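Collecting demonstrations in the simulator: notes for week 7

Okay, so last week we talked about what a policy learns from, and I promised we'd get to where those examples come from. In this course they come from you! Every group drives the arm by hand in the simulator, records what it does, and trains on the recordings. Muchen Wei and I have run this a few times now and we keep seeing the same mistakes, so most of these notes are about those.

What counts as one example

An episode is a single go at the task, start to finish, with every camera view and every joint reading saved at each step. The wrist view matters most for the last bit of the reach, when the fingers are getting close and the wide views don't tell you much.

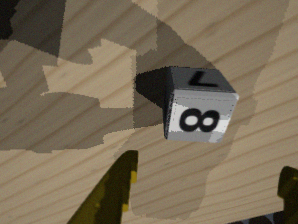
Keep your speed steady in that last stretch. People creep in, stop, think, wiggle a little, and then grab — and the policy learns the stopping and the wiggling too (I've watched one hover for a full minute). If you need to think, do it before you press record.

The other thing I want you to look at is lighting. Mimen, our simulator, can change the lights between episodes, and shadows can get big and strange, with jagged edges that look a lot like objects if you're a small network that has never seen a shadow before. Leave that setting on. Yes, the loss curve looks worse at first. A pale cube with a bold number on it should still be a cube when half the wood near it has gone gray-brown. 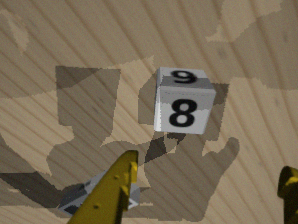 How many, and how varied

Last year's class ended up with 1678 episodes, of which 484 were thrown out. That's a lot of Friday afternoons! Most of the bad ones were near copies: same start pose, same cube position, same path. So this time each group does 12 starting layouts and moves on. Spread the parts over the area the arm can reach, and turn them as well as sliding them. And please don't tidy the rest of the room out of the world file. The cart and the drawers show up in the wide views, and I'd like the policy to get used to ignoring them.

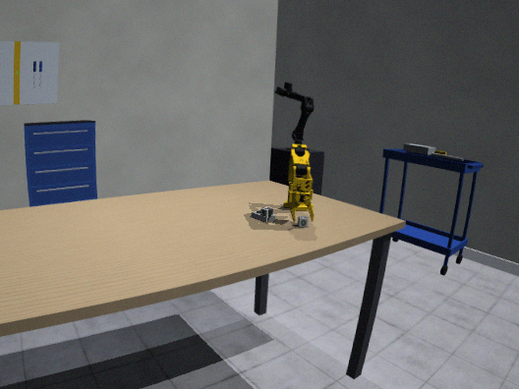
Cheon Robotics Teaching Lab

Labeling comes next. After each episode you mark it keep, drop or unsure, and you write one plain sentence saying what the arm was asked to do. Write it the way you'd say it to a friend. "Pick up the cube" is great. Unsure is a perfectly good label, by the way, and Leandro Palma goes through those himself before anything gets trained.

Check the wide view before you pick a label. It's easy to be happy with a close-up and miss that the elbow took a silly route to get there.
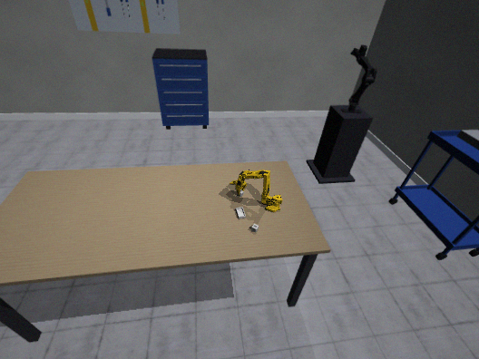

Wide view, gripper low over a small block.

For next time: finish your layouts, upload the folder with your group name on it, and bring one episode you aren't sure about. We'll replay a few on the big screen and argue over them.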